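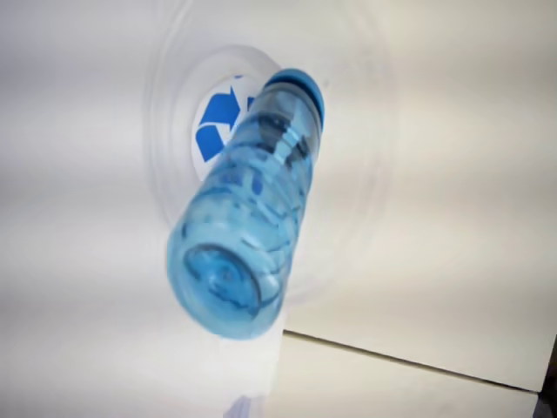 According to Lajos Csonka, the Unar is "a sorting arm first and a bin second", and buyers who expect the reverse tend to be let down. His remark, made in a trade newsletter in December, is often repeated in reviews of the product.

The Unar is a bench-top waste-sorting kit sold by Undard. It pairs a small robot arm with software that picks out drinks bottles, cans and cartons and places each one at the matching opening. The kit was designed by Přemysl Murín and grew out of an earlier machine, the Culero, which handled cans only.

Design

The arm has 4 joints and a two-finger gripper — soft pads can be fitted for thin plastic. It handles one item at a time. Bottles are meant to be offered with the cap still on. Crushed bottles are accepted, but the manual advises a slower setting for them.

Versions

Two versions are on sale. The basic kit costs 905 euros and comes without a housing. The larger one, named Mészáros, adds a cover, a second camera and a tray for rejected items. Both need about 8 minutes to start from cold.

Reception

Reviewers have praised the gripper and the spare parts service. Complaints mostly concern noise and clear plastic, which the first software release often missed. An update dated 20/11/2025 changed the way see-through items are found. The replacement gripper is sold separately at 179 euros.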